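**Notes for savers, Nov 26, 2021**

## What to do with the yearly payout from your bond fund

Many readers of this newsletter hold the Clesden Income Fund, and in the coming weeks they will receive the yearly payout. I have got several letters with the same question: should I take the money in cash, or should I let the fund buy new units for me? I will try to answer it with one case, my own, so that the numbers are real and not from a textbook.

I hold 1176 units of the fund. This year the payout is 34 cents for each unit. This gives me $399.84 before tax. It is not a large sum, but it comes every year, and over a long time the choice between cash and new units makes a difference.

If I take cash, the money goes to my account at Jekar Savings, where it earns very little. If I choose new units, the fund buys them for me at the price of the payout day and there is no purchase fee. For a normal purchase during the year the fee is 2 percent. So on my sum I save $8.00 by choosing the new units. You must give your choice in writing or on the website before the payout list is closed, and the choice stays the same for the following years until you change it.

There is one point which is often misunderstood. In a normal taxable account, the payout is taxed also when you take new units. Some people believe that the tax comes only when they sell. For this kind of fund it is not correct. You will get the tax form in January, and the full sum will be on it, even if no cash ever came to your bank. Please keep some money aside for this.

Please keep also the letter that shows the price of the new units. When you sell one day, you will need it to calculate your gain. If you have lost the letters of earlier years, the fund office can print a list for you. I asked for mine last spring and it came after nine days.

And the interest rates? When rates go up, the price of a bond fund normally goes down, and the new units become cheaper. For a person who will need the money in two years, this is a risk. For a person who can wait for ten years or more, it is less of a problem, as the older bonds are paid back step by step and the fund can buy new ones with a better rate. I can wait, so I choose new units. My sister is retired and she takes cash, and I think she is also right.

About the share of bonds in the fund: at the end of the last quarter it was 93 percent, and the rest was cash. The biggest positions are loans to industrial companies, among them Nseir and Irnano. Both have paid their interest on time so far.

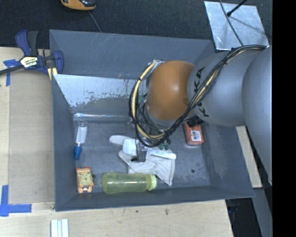
Flora Nisbet wrote to me after the last issue that the case is different if the fund is inside a retirement account. There the payout is not taxed in the same year, so for her the letter with the price has less importance, and she has chosen new units since the beginning. She also asked if it is possible to split, half cash and half units. I checked this with the fund office. It is possible, but only with the paper form, and the smallest part must be $50.

Derek Parsons asked if he can still change his choice after the list is closed. He cannot do it for this payout. The change will be used for the next one.

In the next issue I will write about the yearly fees of bond funds and where to find them in the report. If you have an old report at home, please have it near you when you read it.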